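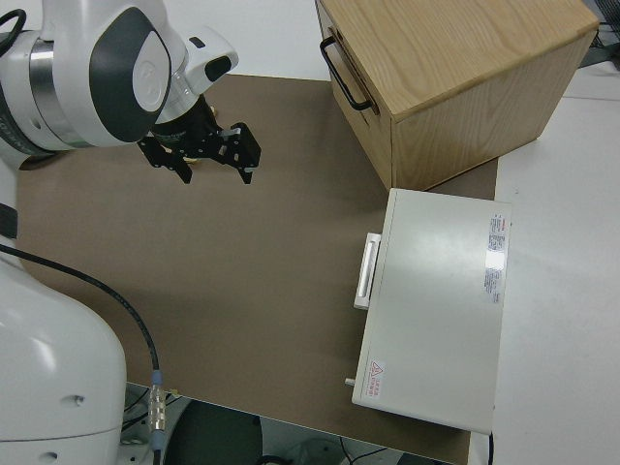
2 min read

Treloar Recipe Cards - README

Hi! I'm typing up the recipe cards my aunt, Sheila Penrose, kept in a tin at her house in Lolgate, and this is the text of them so far. There are 1047 cards in the main file and 15 more in a folder called unsure, mostly ones where the ink has run.

Each row has a title, ingredients, method and any notes from the back (she wrote a lot on the backs - weather, who came to dinner, who didn't finish). I kept her spelling. "Marge" is margarine, and "a Studadwood cup" is a big one, so go easy. 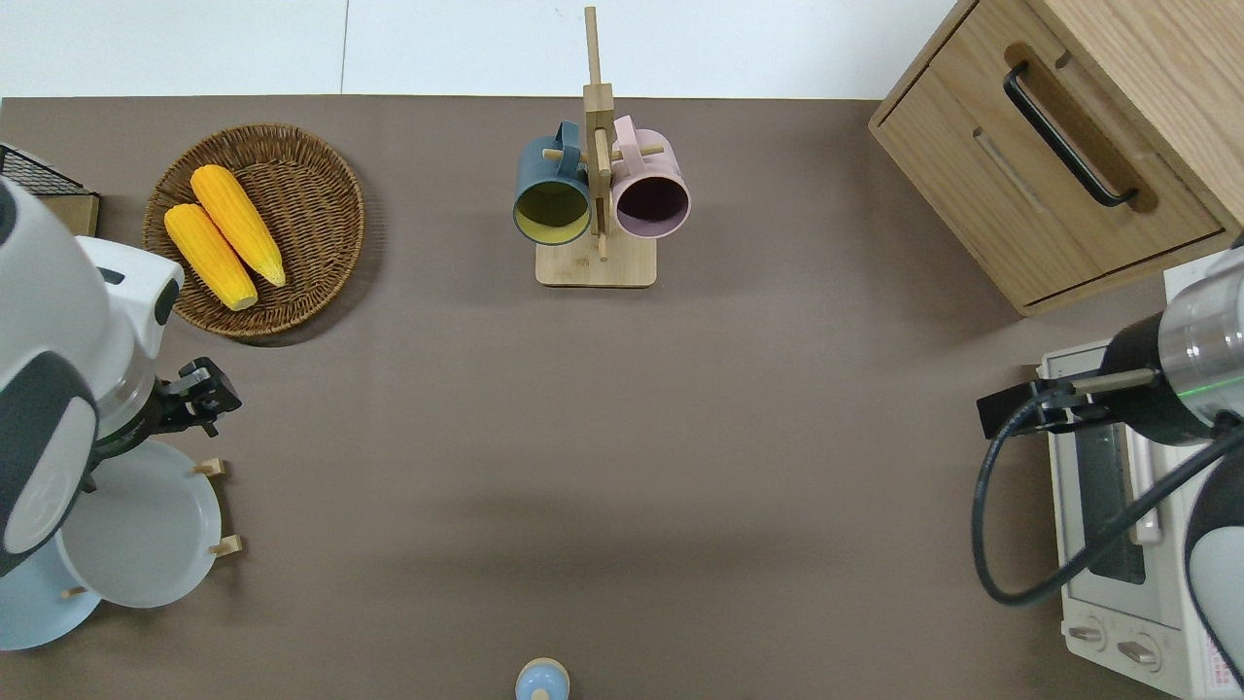 Corn in the basket, plates in the rack.

Known problems: four cards are in there twice, and the oven temperatures mix Fahrenheit and gas marks. I haven't converted anything yet!

Use it however you like, just keep her name on it. Last updated April 2023.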